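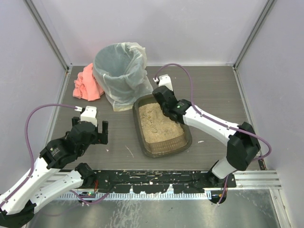 What happens when a robot arm keeps moving on an old camera picture?

It goes where things used to be. The controller has a position for the scoop or the rim of the tray, the position is a second or more out of date, and the arm drives to it at full speed with full confidence.

I spent most of May chasing a fault of that kind on Kaltatholm, my two-arm setup for scooping cat litter. I'm writing it up because the log messages were no help and I couldn't find anyone describing the same symptoms. If you run the Bridico controller with wrist cameras, you may want to read your own logs after this.

The job is simple to state. One arm picks up the scoop, works it through the litter, lifts, and carries the load to a lined bin behind the tray. The other arm stays out of the way or handles the bag. Each wrist has its own camera, and the fine positioning comes from those. I use pellet litter. The pellets roll and get everywhere, but they don't throw up much dust.

The first sign of trouble was a loud crack one evening a little after 9. I was at the desk with my back to the bench. The right arm had come down with the scoop and hit the rim of the tray instead of going inside it. The tray slid, the scoop twisted in the fingers, and the arm kept pushing until the current limit tripped. The scoop handle had a stress mark in it afterward. I blamed the grasp, since a scoop held a little crooked will do something similar, and I went back to work. That was a mistake and it cost me a week and a half.

The second time, the arm came down on the floor panel well outside the tray. A crooked scoop can't explain that.

So I went back through everything I had recorded. There were 1,035 runs. I wrote a short script that compared the timestamp on each wrist picture with the clock on the controller at the moment the picture was used. In most runs the gap was tiny and steady. In 8 of them it grew during the run, and the same picture was being used over and over. In 2 of those the arm hit something, and those were the two I already knew about. The other runs had gotten away with it, mostly because the arm was lifting or waiting at the time and didn't need to see anything. 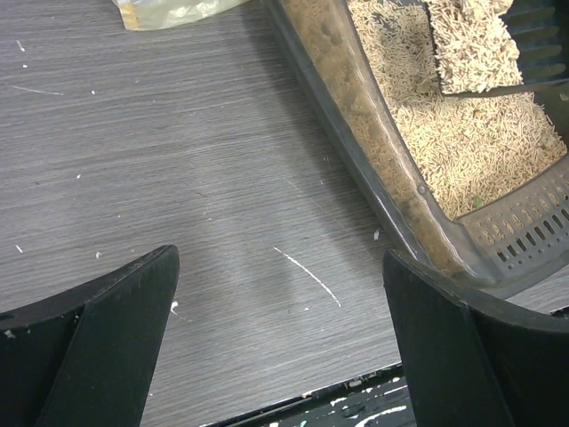 Why didn't the emergency stop catch it?

An emergency stop cuts motor power when someone presses the button or when a fault signal trips the relay. On this setup a stale picture didn't count as a fault, so nothing tripped. The motors were healthy, the joints were inside their limits, and the button was waiting for a person who was facing the other way.

The current limit did work, and I'm glad it was there, but it only acts after the arm is already leaning on something. If that something had been my hand I would have had a bad bruise or worse. I had been in the habit of reaching in between runs to push pellets back into the tray. I don't do that with power on anymore.

Finding the reason the pictures froze took longer than finding out that they froze. I swapped the hub first. No change. Then I swapped the two cameras, left for right, and the fault stayed on the right side. That pointed at the cable or the port. I ran the right arm through slow wrist rolls with the gripper empty and watched the timestamps. Near the end of the roll, with the elbow bent up, the picture would sometimes hang.

The cable was too short between two of the clips. At that one combination of wrist and elbow it went tight and pulled sideways on the plug. The plug never came out. It lost contact for a moment, the camera dropped off the bus, and the driver tried to reconnect. While it was trying, the program asking for pictures was handed the last good one, again and again, with no error. I can see why someone wrote it that way for a video display. For an arm it's a bad default.

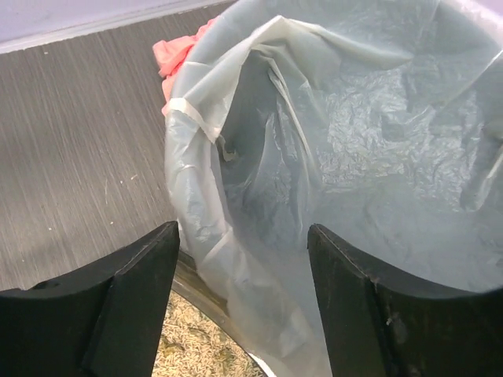

The bin side is where it would have bitten me next. To dump a load, the arm has to reach over the rim, tip the scoop, and come back without dragging the liner along, and the wrist roll on the way in is close to the pose where the cable pulled tight. The liner also moves. Loose plastic is never in the same spot two runs in a row, so a picture from even a second ago isn't worth much there.

I made these changes, in this order.

I moved the clips and gave the cable a bigger loop at the wrist. It looks messier and it brushes things now and then, but there is slack at every pose I could find.

I added an age check. Any picture older than the cutoff stops both arms where they are and holds them. I stop both because I don't trust one arm to know what the other was about to do.

I lowered the current limit for the downward move into the tray. Pushing through pellets takes less force than I had allowed.

I also sent the details to Bridico through their support form. I haven't heard back yet.

To test the age check I pulled the camera plug by hand in the middle of slow runs, standing to one side with the button in my other hand. The arms stopped every time. Then I did the same with the left camera, which I nearly skipped. The left one didn't stop. I had typed the right camera's name in both places. Fixed now, and tested again.

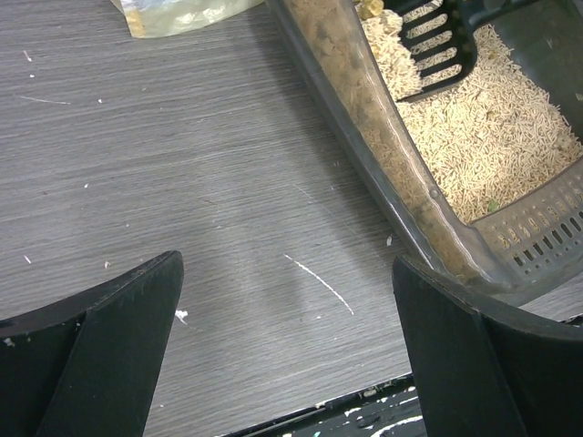 Scoop in the tray, seen from the wrist.

Still on the list: a light curtain across the front, which I priced at the surplus place on Quinlan here in Tralville and haven't bought, and a strain relief for the plugs that isn't a zip tie. The cracked scoop is in the trash. If you have a Bridico controller and want the timestamp script, leave a comment and I'll post it once I've cleaned out my own file paths.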